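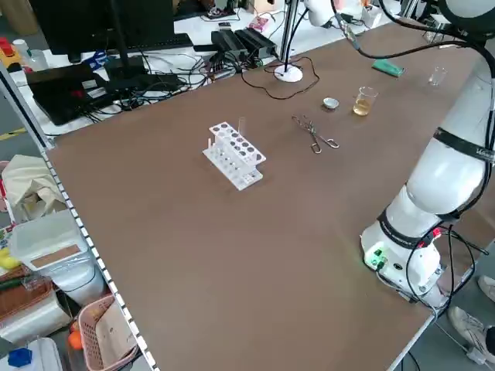

A comment under the last post asked why our planner keeps its own model of the table when the depth camera publishes a fresh point cloud on every cycle. Wouldn't it be simpler, the commenter wrote, to plan against the cloud and throw the model away?

Simpler, yes. I ran it that way for most of May. The trouble is glass. A test tube or a clean beaker returns almost nothing usable in depth, so to a planner that only knows the cloud the beaker is free space with some speckle in it. The planner will route an elbow through it and report a valid path. The path is valid for the world it was given.

So we keep a scene store. It's called Jinard, it runs as a separate process, and it holds one record per object: mesh, pose, covariance, time of last observation, and which detector made the observation. The color-image detector handles glass. The depth detector handles the rack, the sponge and anything else opaque. Jinard merges the two and serves a snapshot when the planner asks for one. Snapshots are immutable and numbered. Every plan carries the number of the snapshot it was computed from, and the executor (Hanrahan) refuses a plan whose snapshot is too old.

"Too old" is where I lost two weeks.

The original rule compared the snapshot number against the current one and rejected anything more than 6 behind. This worked with one arm. With two arms each arm's own motion triggers updates, and the counter runs ahead quickly even when no object on the table has moved. The result was a lot of rejected plans, immediate replanning, and another rejection. In the logs it looked like a planner timeout. I tuned the planner for several days before I plotted the rejection reasons as a histogram, which I should have done first.

The current rule is per object. A plan lists the records it depends on, meaning anything whose inflated bounding volume comes near the swept volume of either arm. Hanrahan checks only those records. If none of them has changed pose by more than its tolerance, the plan stands, however far the counter has moved.
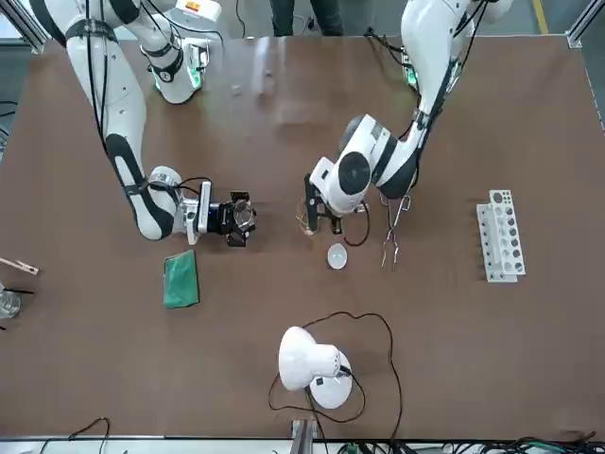
Getting the dependency list right took longer than the check itself. Three cases needed special handling:

Held objects. Once a gripper closes on something, its record is reparented to the gripper frame. The old code left the table-frame record in place until the next detection, so for a short time the object existed twice and the arm was in collision with the thing it was carrying. Reparenting is now one transaction.

The other arm. Each arm treats the other as an obstacle with a time-stamped trajectory. If the right arm is paused, its trajectory is a single point with no end time. I had given it an end time of zero, and the left arm planned as if the right one had vanished.

Cables. We don't model them. The joint limits are narrowed in configuration and that's all. A deformable model would be nice to have, but I have no plan to write one.

For regression I replay recorded sessions through the whole stack with the arms simulated. The recorder is Zindport, the same one I wrote about in the post on clock drift. The suite is 100 sessions. Under the old rule, 19 of them ended with the executor giving up. Under the per-object rule, 6 do. I have looked at all of those and they share a cause: the color detector swaps the identities of two pieces of glassware when an arm passes between them and the camera. Jinard then sees two large pose changes at once and correctly invalidates everything near either one.

The fix belongs in the tracker. An assignment step that penalizes simultaneous swaps is half written on a branch. I don't want to hide the problem by loosening tolerances in Hanrahan, although I did try it one Saturday and it does make the number go down.

A note on configuration, for anyone building from the repo. The tolerances moved out of the executor's file and into the object definitions under Duvine, our config package. If you have local overrides in the old place, they are now silently ignored. I'll add a warning. Until then, grep for pose_tol and move whatever you find.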